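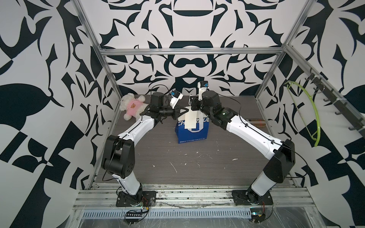 Two-arm packing station at Stomwood's returns centre, with a blue shopping bag between the grippers.

Stomwood brings two-arm stations onto its returns floor

31st May — Stomwood has begun using two-arm robot stations for bag and paper handling at its returns centre, following a trial that started in December. The stations were supplied by Ernodeo and run on Zultimeck control software.

The arms take on the repetitive part of the job: holding bags upright, gripping handles and moving loose sheets. Staff still inspect returned goods, decide what can be resold and deal with anything the station sets aside. Eight employees have moved from the bagging bench to inspection and station supervision, at the same or a higher pay grade. 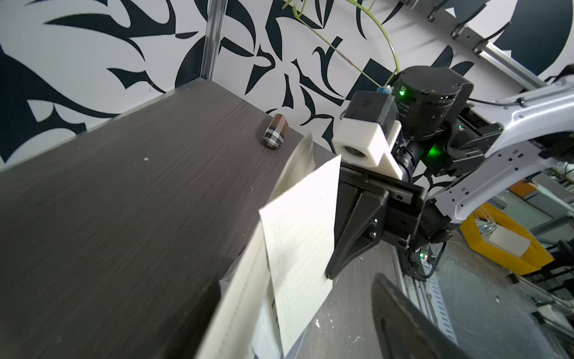 A gripper finger against a sheet of lined paper, seen from the wrist of an arm.

Paper was the slower part of the trial. Sheets curl, slide and stick together, and settings that suited one weight of stock often failed on the next. In the final week the stations attempted 3,902 handling tasks and completed 3,302 without help. The remainder went to an operator, who can pause the arms and finish the task by hand.

Every operator completes 50 hours of paid training before running a station alone. Staff asked for shorter shifts at the screens, and rosters were changed to allow a swap to inspection work at midday.

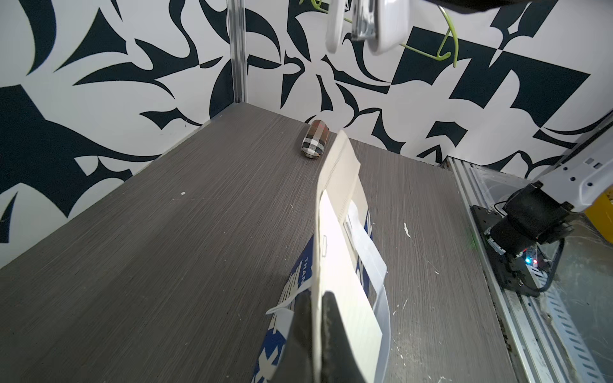
Paper shopping bag held in a gripper at the work surface.

No positions have been cut as a result of the change. Stomwood will review workloads with employees again in December — including whether the stations should handle heavier bags — before deciding on installation at its Pacheco site.

Media enquiries: Stomwood communications office.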